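3 Montage der Gummi-Metall-Puffer Bromico unter dem Kompressor Prusum

Dieser Abschnitt gilt für den Austausch der Puffer und für die erste Montage. Wenn Ihr Prusum auf Rollen steht, lesen Sie bitte den Abschnitt 4. Die Puffer von Seixas werden einbaufertig geliefert, mit Gewindebolzen auf der oberen Seite und Innengewinde auf der unteren.

3.1 Vor dem Beginn

Nehmen Sie die Puffer aus dem Beutel und lassen Sie sie 72 Stunden offen in dem Raum liegen, in welchem der Kompressor später arbeitet. Gummi, das im Lager lange unter Gewicht lag, braucht diese Zeit, um seine Form wieder anzunehmen. Stapeln Sie die Puffer während dieser Zeit nicht und legen Sie keine Werkzeuge darauf.
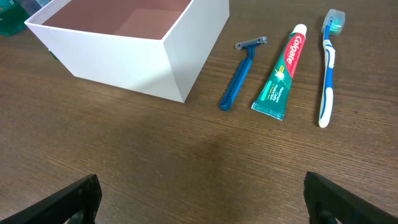
Kontrollieren Sie nach der Ruhezeit jeden Puffer einzeln. Der Gummikörper muss mit den Metallplatten oben und unten vollständig verbunden sein. Drücken Sie mit dem Daumen an der Kante entlang, einmal um den ganzen Umfang. Öffnet sich dabei ein Spalt, auch ein sehr kleiner, ist der Puffer nicht zu verwenden und wird umgetauscht.

Achtung: Reinigen Sie die Puffer niemals mit Benzin, Verdünner oder Bremsenreiniger. Ein feuchtes Tuch mit etwas Seife ist genug. Öl auf der Oberfläche sofort abwischen.

3.2 Ausbau der alten Puffer

1. Schalten Sie den Kompressor aus und ziehen Sie den Netzstecker.
2. Lassen Sie den Druck im Behälter ganz ab. Das Manometer muss auf null stehen.
3. Heben Sie eine Seite des Rahmens mit einem Wagenheber an und stellen Sie sie auf feste Holzklötze. Greifen Sie nicht unter den Rahmen, solange er nur auf dem Wagenheber steht.
4. Lösen Sie zuerst die untere Schraube, danach die Mutter oben am Rahmen. Wenn sich der Puffer mitdreht, halten Sie ihn an der Metallplatte mit einer Zange fest, nicht am Gummi.
5. Reinigen Sie die Auflagefläche mit einer Drahtbürste. Rost und alte Farbe müssen weg, blankes Metall danach dünn mit Grundierung streichen und trocknen lassen.
6. Wiederholen Sie die Schritte 3 bis 5 auf der anderen Seite.

Hinweis: Markieren Sie bei jedem alten Puffer die Stelle, wo er gesessen hat. Ist einer deutlich flacher als die anderen, steht der Kompressor wahrscheinlich schief oder der Boden gibt an dieser Stelle nach. In diesem Fall ist der Boden zuerst zu reparieren, sonst werden auch die neuen Puffer schnell müde. 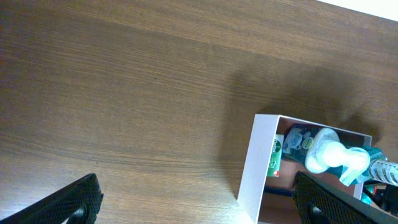 Die neuen Puffer unterscheiden sich in der Härte, und die Härte ist nur an einem kleinen Farbpunkt auf der unteren Platte zu erkennen. Auf der Motorseite gehören die Puffer mit rotem Punkt, auf der Behälterseite diejenigen mit blauem. Sortieren Sie beide Arten, bevor Sie sich auf den Boden knien, am besten auf einem Tisch und in getrennte Behälter. Eine offene weiße Schachtel mit dünnen Wänden, so wie sie im Bild auf dem Holztisch steht, ist dafür gut geeignet, auch für Muttern und Scheiben. Achten Sie nur auf das Licht: in einem so breiten dunklen Schatten, wie er dort auf der Tischplatte liegt, ist Rot von Braun oder Blau von Schwarz schwer zu unterscheiden. Wer unsicher ist, liest zusätzlich die Nummer am Gewindebolzen und vergleicht sie mit dem Lieferschein.

3.3 Einbau

1. Tragen Sie auf den Gewindebolzen ein wenig Montagepaste Wurnard auf. Die Paste darf nicht auf den Gummi kommen.
2. Stecken Sie den Bolzen von unten durch die Bohrung im Rahmen. Legen Sie oben die große Scheibe auf, dann den Federring, dann die Mutter.
3. Drehen Sie die Mutter nur mit der Hand an, bis sie anliegt.
4. Senken Sie den Rahmen langsam ab. Der Puffer muss gerade stehen – verdreht er sich beim Absenken, heben Sie den Rahmen noch einmal an und beginnen Sie wieder mit Schritt 3.
5. Verschrauben Sie die Unterseite mit der Bodenplatte. Die Schraube darf nicht länger sein als das Innengewinde tief ist.
6. Ziehen Sie jetzt alle Muttern über Kreuz fest, in zwei Durchgängen. Beim ersten Durchgang nur leicht, beim zweiten mit dem Drehmoment aus der Tabelle im Anhang.
7. Messen Sie die Höhe an jeder Ecke des Rahmens. Ein Unterschied bis 2 mm ist erlaubt. Ist er größer, gleichen Sie ihn mit den beigelegten Stahlscheiben unter der Bodenplatte aus, niemals mit Karton oder Gummiresten.

Achtung: Der Puffer wird auf Druck belastet. Hängen Sie den Kompressor nicht an den Puffern auf und montieren Sie ihn damit nicht an einer Wand.

3.4 Probelauf

Lassen Sie den Kompressor drei Minuten ohne Last laufen und beobachten Sie den Rahmen. Beim Start und beim Abschalten macht er eine kurze, weiche Bewegung, dazwischen steht er fast ruhig. Die Druckleitung muss dieser Bewegung folgen können. Eine starre Leitung aus Rohr überträgt die Schwingung auf die Wand, und dann ist die ganze Arbeit mit den Puffern umsonst. Verwenden Sie deshalb auf dem letzten Stück immer einen Schlauch und führen Sie ihn in einem leichten Bogen.

Hören Sie ein metallisches Klopfen, berührt meistens eine Schraube von unten den Bolzen. Schalten Sie ab und prüfen Sie die Schraubenlänge nach Schritt 5.

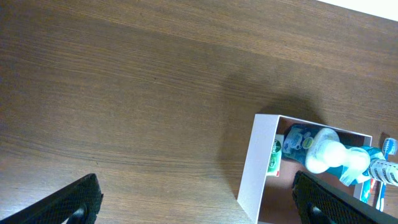
Jerome Galang hat uns geschrieben, dass bei ihm das Klopfen auch mit kürzeren Schrauben geblieben sei; erst nachdem er das Kabel am Rahmen mit einer Schelle befestigt habe, sei es ruhig geworden. Man solle, so meint er, zuerst alles prüfen, was lose am Rahmen hängt, und erst danach die Puffer wieder ausbauen. Diesen Rat haben wir im September in die Anleitung übernommen: Prüfen Sie Kabel, Ölschauglas und Schutzgitter, bevor Sie die Verschraubung öffnen.

3.5 Nachkontrolle

Gummi setzt sich in den ersten Betriebstagen ein wenig. Ziehen Sie nach der ersten Woche die oberen Muttern mit dem gleichen Drehmoment nach und messen Sie die Höhe an den Ecken noch einmal. Tragen Sie die Werte in das Wartungsblatt ein. Später genügt die Sichtkontrolle beim Ölwechsel: Risse, Ablösung vom Metall, Ölflecken, klebrige Stellen.

Feine Risse nur in der Oberfläche sind bei älteren Puffern normal. Lässt sich ein Fingernagel hineinstecken, wird der Puffer getauscht, und zwar immer zusammen mit seinem Nachbarn auf derselben Seite.

Fragen zur Härteauswahl bei anderen Maschinen beantwortet Lurdes Abreu im technischen Dienst von Seixas. Bitte halten Sie das Gewicht der Maschine, die Drehzahl und die Nummer vom Gewindebolzen bereit.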